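Overgaard Match Goalkeeper Gloves

Negative cut, 4 mm German-style latex, wrist strap
In stock, sizes 7 to 11

I've been playing in goal since I was a kid and selling gloves out of the Pesatance shop for long enough to have strong opinions about them, so bear with me. The Overgaard Match is the pair I wear myself on a Saturday-league kind of pitch (you know the sort, more mud than grass by February) and it's the one I hand over first when somebody asks me what to get for their first proper season.

The negative cut means the seams are on the inside, so the glove sits snug around each finger. Some keepers hate that! If you like a roomy glove, go for the Koncombe Roll instead, or take the Match half a size up. I have long fingers and narrow palms and I wear a 9. Leave a little space at the fingertips, or you'll go through the stitching before you go through the latex. 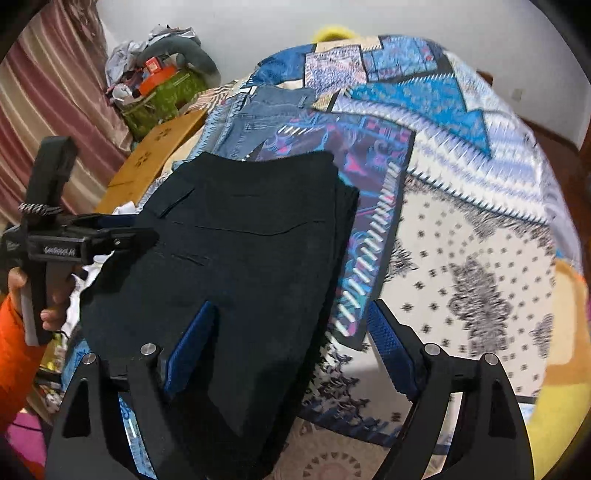 Black trousers and blue jeans, folded.

Grip out of the packet is only okay. Please wash them before your first game, in lukewarm water with a drop of glove wash, squeeze (don't wring) and leave them to dry away from the radiator. Then dampen the palms a bit before kickoff and they'll hold a wet ball beautifully. The latex is soft stuff and it does wear, mostly on the heel of the hand where I push myself up off the ground, so I keep 2 pairs going, one for training and one for matches.

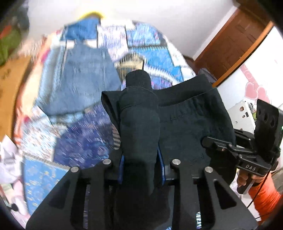
The strap is my favorite thing about this glove. It goes around the wrist twice and stays put through a whole match, and the elastic underneath doesn't dig in the way it did on last year's model. Don't store them palm to palm, though, because the latex sticks and tears when you pull it apart. I slip something soft between them in the bag, and a black rolled sock like the one in the photo is a good size for it. Same bag, same pocket, every week.

Finger spines: none. If you want protection, look at the Forus Guard, which has removable ones.

Weight: 170 g per pair, size 9
Palm: 4 mm latex
Backhand: stretch knit with a latex punch zone
Closure: double wrap strap
Colors: white/navy, all black

Glove wash is sold separately in a 300 ml bottle. Exchanges on size are fine as long as the palms haven't been wetted, so try them on indoors first and catch a few dry balls in the hallway.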